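The rulebook on the back of the door

I used to think robot safety was about big yellow cages. You know the sort, a car factory with a fence round it and a sign with a crossed-out hand. Then I spent a couple of days at Bakum, a small firm that teaches robot arms to pick things up, and came away with my head full of tape, stop buttons and the right way to write down that you dropped something.

The rules live on the back of the workshop door. There are 2 sheets of paper, printed quite large, with pen all over them. Kamran Shahbazi wrote the first version in May, after a week in which three people had set up the same test in three different ways and then argued over whose numbers were right (he won't tell me who won, which makes me think it wasn't him).

"We had a proper folder before that," he told me. "Lovely folder, tabs and everything. It was on a shelf and it stayed on the shelf."

So now it's the door. You read it on your way out to lunch whether you want to or not!

The first sheet is about people. Hands stay out while the arm has power, even if it's standing still, and even if you only want to nudge something a tiny bit. One person runs the arm and says out loud when it's about to move. Long sleeves get rolled up and lanyards come off at the door. The stop button has to be within reach of whoever is running things, and it gets pressed on purpose every morning to check it does its job. I was allowed to do that one, and I enjoyed it far more than I should have.

The second sheet is about the tests themselves, and this is where I'd expected to get bored. I didn't. Take the business of hanging things up. An object on a table always sits the same sort of way, but an object on a string can swing and turn, and it'll drift off if you so much as brush it, so the door has a whole section on it. 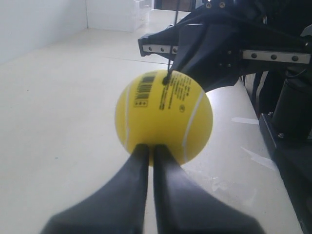
The string has to be thin enough that it doesn't hold the object steady for you. It gets checked for fraying before each set of goes. You wait for any swinging to die down before you start, and you don't steady it with a finger and then call it still. If the gripper touches the object and fails to hold it, that's a miss, and it goes in the log as a miss. There's no box for "nearly". Somebody has written "NOT EVEN ONCE" next to that in green pen, and I have my suspicions.

Noel Ambrosio keeps the log. He showed me one called Griltolus, which is the name of the project and also, I'm told, a typing mistake that stuck. It had 1,341 tries in it when I looked, and the plan is to stop at 1,600. Halfway, at 800, they paused for a tidy-up and went back over every entry that had a blank in it. I asked whether that was as dull as it sounded.

"Duller," said Noel. "But I found a whole afternoon where I'd forgotten to put which fingers were fitted. You can't guess that later. I had to throw the lot out."

He did throw it out, too, and ran them all again. That's on the door now as well, fourth line from the bottom: fingers first, then the date, then everything else.

What struck me was how ordinary most of it is. My gran ran a school kitchen, and I think she'd have got on with that door very well. Label it, wipe it down, say "behind you" when you're behind someone. There are official safety standards for this kind of work, thick ones, and Kamran has read them and goes back to them whenever the set-up changes. The door doesn't replace any of that. It's for the bits in between, like who tightens the bolts and who writes down that they did.

Not everyone agrees on all of it, mind. Noel would like a rule against music, as he reckons people start moving in time with it and stop listening out for the arm. Kamran wants to keep the radio. They've settled on music during set-up and quiet while the arm is on, though I did hear humming.

The next version is due up on 27th September. Lacson, the workshop across the yard, has asked for a copy, and Kamran is fretting that it'll need to be neater if other people are going to read it. I said to leave the green pen in. He said he'd think about it, and then he went off to look for the sticky tape.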